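To: Bririvari Basketball list
Date: 2021-08-01
Subject: Re: Re: zone or man-to-man (and the December tournament)

Hi all,

Sorry for the long one, I've got a cup of tea and the house to myself, so you're getting the lot. I'll answer bits of the message from Thursday as I go and then wander off into the tournament, which people keep asking me about in the car park.

> I know you like the zone, but we played it nearly all last season and the
> same thing happened every time. Somebody with a decent shot stands in the
> corner, we all look at each other, and by the time anybody has gone out to
> them the ball is in the air. Against Skodska it was painful. Can we please
> go back to man-to-man, at least in the first half, while people still have
> legs?

Yes, Skodska was painful. I've still got the score sheet and I don't enjoy looking at it. But I'd say the corner problem was mostly our back line starting too deep. We had both big players practically standing on the baseline, and from there it's a very long run to the corner, especially for players who (let's be kind) weren't built for running. When we pulled everyone up a step in the last quarter it got better straight away. They still hit a few, but they were shooting with a hand in their face, and I'll live with that.

Having said all that, I'm coming round to you a bit. The trouble with playing zone all year is that the newer players never learn to guard anyone. They learn to guard a patch of floor! Then a screen comes, or somebody cuts behind them, and they've no idea whose job it is. So how about this: we start September in man-to-man, all of it, friendlies included, and take whatever beatings come our way. Then we bring the zone back in November as something to throw on after a time-out or when we're in foul trouble. I'd be much happier teaching it that way round.

> Also, substitutions. I'm not moaning about my own minutes (I am a bit) but it
> would help to know roughly when we're going on. Sitting cold for a quarter
> and a half and then being told to go and mark their best player is no fun.

Fair enough, and that's my fault entirely. I get caught up in the game and forget there's a bench behind me. I've been trying out a rota on paper, two groups with a bit of overlap so we never have five cold players on at once. It looked lovely at the kitchen table. Then in the friendly at Somboon I stuck to it for one whole quarter, somebody picked up their third foul, and I was back to pointing at people and shouting. I'll have another go. If somebody on the bench wants to keep the clock and nudge me, I promise not to be snappy about it.

The one combination I'm sure of is the two left-handers together. I've no idea why it works but the passing is so much quicker with both of them on, and the other lot always seem half a beat behind. More of that please.

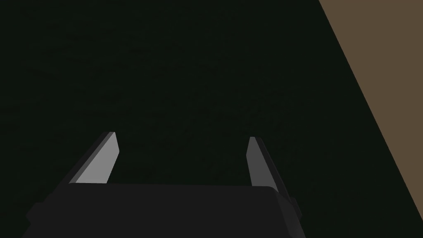
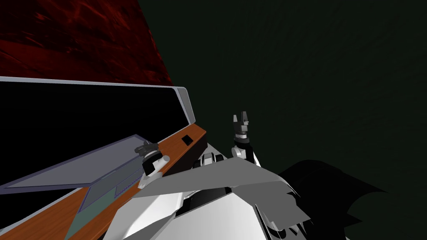
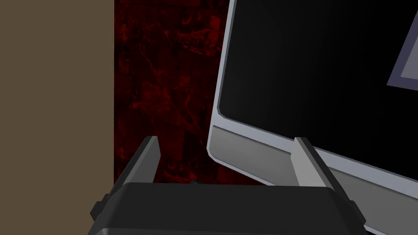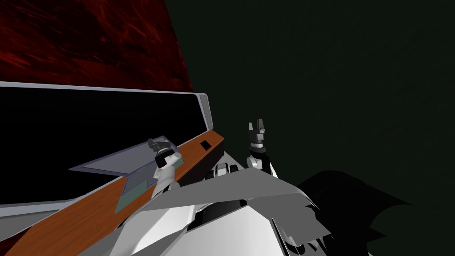 Right, free throws. We missed 14 in the Somboon game and lost it by 3, so I don't think I need to draw anyone a chart. I'm going to put them at the end of every session from now on, when everybody is puffed out, as that's how you'll be when you have to shoot them for real. Pairs, swap after each couple of shots, and whoever's rebounding calls out the number so there's no quiet fibbing. I'm joining in, and mine are dreadful, so you'll all feel better.

> Is the December thing happening or not? My sister wants to book a weekend
> away and I've been putting her off for a fortnight.

It is happening! It'll be at the Provari sports hall again, over one weekend, same as the last time we ran it. Tell your sister to pick any weekend in December except the second one. The hall have given us both days with the full-size court and the little practice court next door, and they've finally fixed the scoreboard so we won't have to do it with flip cards like last time (I had a sore thumb for days).

Money, briefly. The hire comes to £494 for the weekend, with the lights included and the kitchen not. I'd like to cover that from entry fees and have the tea and cake money go towards new balls. The ones we've got are so smooth you may as well be playing with a melon. If we don't get enough teams in we might have to drop to a single day, but I really don't want to do that, it was such a rush when we tried it and the last game finished with people's lifts waiting outside with the engine running.

Skodska have already said yes, and I think Somboon will if we can give them a late start on the Saturday, as they've a fair old drive. I'd like at least one side we've never played. If you know a team, or work with somebody who plays for one, please send them my way in the next couple of weeks and I'll do the begging.

Format is still up for discussion. Last time we did straight knockout and the poor souls who lost first thing had the whole day to sit about eating flapjack. I'd go for two small groups, everyone gets a decent number of games, then a final on Sunday afternoon. Shorter quarters, running clock apart from the last minute. Somebody suggested a shooting contest in the lunch break and I love that idea, so unless there's an outcry it's in.

> Last thing, can we do something about the warm-up? Jogging round in a circle
> isn't getting anyone ready for anything.

Guilty again. I've got a better one with passing and a bit of sliding about, and you finish with layups from both sides. Yes, both sides. Yes, the left hand too. I can hear the groaning from here. We'll try it on Tuesday and if everybody hates it I'll think again, but please give it more than one go, it takes a while before people stop bumping into each other.

Couple of small bits before I let you go. Bring a light and a dark top to training, always, even if you're sure you'll only need one. Whoever has the good pump, could it come back please, the spare one hisses and the balls end up flatter than they started. And if you can't make a session, put it on this list and don't text me on the day, as I'm usually driving and then I don't see it until I'm standing there trying to make teams out of seven people.

Reply to all about the man-to-man plan if you've got strong feelings, I'd rather hear it now than in the huddle. I'll leave it until the end of the week and then get on with planning September.

See you Tuesday,
The coach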